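May, morning, dye notes (wool, second bath)

Weighed out two skeins of the Grovum yarn, 57 g each, and put them to soak at 9:30. Water from the rain barrel this time, because the tap water made the last yellow too greenish. Florencio Carrasco asked me to write the colour names more exactly, so I try. 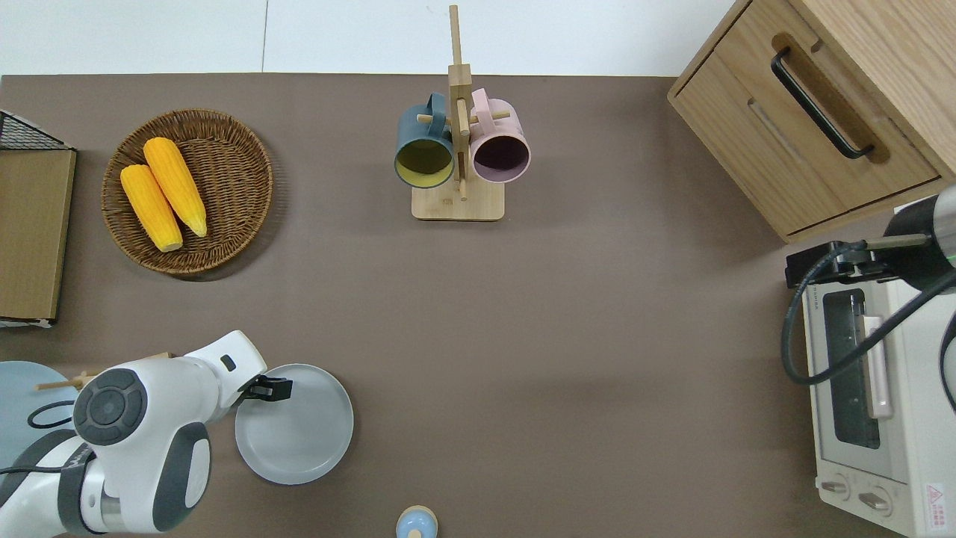 The onion skin bath gave a warm yellow after one hour at 75 degrees. I compared it with the Trokov card and found no good match -- their "straw" is too pale. Closer is the husked corn in the wicker basket, mostly the right ear, where it goes to orange-yellow near the top. I will write "corn, deep" in the colour book.

Alum was the old packet from Hordiienko. It dissolved slowly and left some grains at the bottom of the jar. Next time I grind it first.
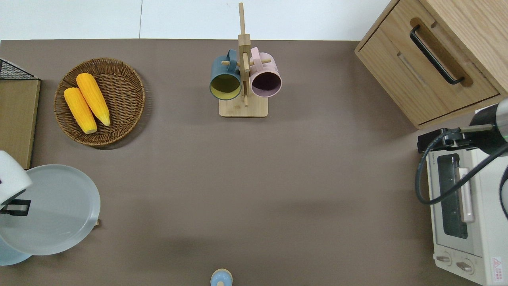 Skein B stayed in the bath for two more hours with the heat off. I hoped for brown, as in the Dallano recipe, but it is only a darker gold. For the brown I want something near to the braided rim of the basket, a medium brown. Maybe walnut hulls, or a very small amount of iron -- I must ask Florencio how much he used for his blanket.

To do: rinse both, dry in shade, label the tags in pencil. Order more alum.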